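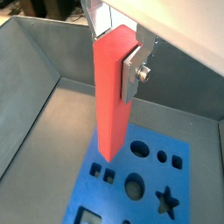 Strazds, the second album by the quartet Moltum, was issued on 8 December 2020 and is the group's first recording with Rosalía Llorente as lead singer. The four members wrote the music jointly over one winter, and the result is a calm, carefully arranged set of songs that rewards close listening.

Llorente has a low, even voice and seldom raises it. On the opening track, "Hunard," she sings against a single organ chord for nearly two minutes before the drums enter. Saulius Kuusk plays bass throughout with restraint, and his lines often carry the melody when the guitars drop out. The middle of the album is less secure. Two slow pieces stand side by side – "June" and "The Ferry Office" – and they share a tempo, a key and much of the same imagery. One of them could have been held back.

The production, by Tamsin Treloar, favors close microphones and very little echo. Breaths and chair noises have been left in. Listeners who found the first album too polished will welcome the change, although the cymbals are harsh at higher volumes.

The vinyl edition is limited to 3000 copies and includes printed lyrics. The pressing supplied for review was quiet on both sides. The album is recommended, with some reservations about its running order.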